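Chapter 7
Setting Up and Maintaining a Simulation Cell

The previous chapters treated the physical workcell: its mounting, its wiring, its guards, and the daily checks that keep it in service. Many training programs now place a second cell beside the first. This cell has no floor space of its own. It consists of a computer, a set of stored rooms, a model of the machine, and the settings that tie them together. It must be installed, adjusted, inspected, and repaired in much the same way as its physical counterpart, and it fails for reasons that are often just as plain.

This chapter follows one such installation, the Pakar cell, from first setup through its first scheduled service. The Pakar cell was assembled at the Sovilport training center to prepare a mobile household arm for work in small rooms. Its room library, supplied under the name Flamusine, contains 2,594 stored objects, among them furniture, bathroom fixtures, containers, and lamps. The arm model was prepared by Birhane, the firm that built the physical arm. Students who have access to a different cell should be able to apply every procedure in the chapter with only small changes of name.

After completing the chapter, the student should be able to load a room and confirm that its contents are correctly placed, match the clock of the simulator to that of the arm controller, recognize common faults in contact and support, and keep a service record that another technician can use.

7.1 The Parts of the Cell

A simulation cell has four working parts. The room file states which objects are present and where each one stands. The object library holds the shape, weight, and surface properties of those objects. The machine model describes the links, joints, and limits of the arm. The solver advances the whole arrangement through time, one short step after another, and reports the forces that arise wherever two surfaces meet.

A fault in any of these parts can look like a fault in another. An arm that pushes a drawer and fails to move it may have a joint limit set too low, but the drawer may also have been stored as a solid block with its cabinet. The technician should therefore resist the urge to adjust the arm first. In the Sovilport service records, more than 30 early repair requests were written against the arm model and later closed by a correction to a room file.

Each part carries its own version number. These numbers are written in the service record before any work begins and again when the work is finished.

7.2 Loading and Inspecting a Room

A room is inspected before the arm model is added to it. The arm is left out so that any movement observed during the inspection must come from the room itself. The solver is started with gravity on, allowed to run for 60 seconds of simulated time, and then paused.

Inspection begins with the large fixed objects and proceeds to the furniture. The small objects that rest on the furniture come last. Large objects should meet the floor without a gap and should not pass into the wall. Small objects need closer attention, for they are light and are easily disturbed by errors in the surface beneath them. In the bathroom used for the exercises in this chapter, a bottle and a lit candle share the top of the red cabinet beside the toilet. Both stand toward the back, near the wall, and their positions are compared with the values in the room file.
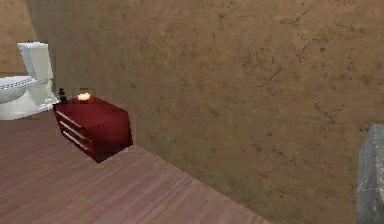
7.3 Faults of Contact and Support

The most common faults found during inspection concern the way one object rests upon another. They fall into a few recognizable groups.

Sinking. The lower part of an object lies inside the surface that should support it. The usual cause is a collision shape smaller than the visible shape. The collision shape is rebuilt from the library entry, and the room is loaded again.

Floating. A thin gap remains below the object after the solver has run. The collision shape is too large, or the contact margin has been raised above the library default. The margin is checked first.

Drift. The object slides slowly although nothing touches it. Friction values are compared for both surfaces. If both are correct, the time step should be shortened to 2 milliseconds and the inspection run repeated.

Ejection. The object leaves its place suddenly at the start of the run. Two shapes overlap in the room file, and the solver has forced them apart. The object is moved to a clear position by editing the file. It should never be dragged into place while the solver is running, as the new position will not be saved.

Only one correction is made between runs. When several are made together, the record cannot show which of them removed the fault.

7.4 Matching the Clocks

The solver and the arm controller each keep time. In the physical cell, the controller clock alone governs motion.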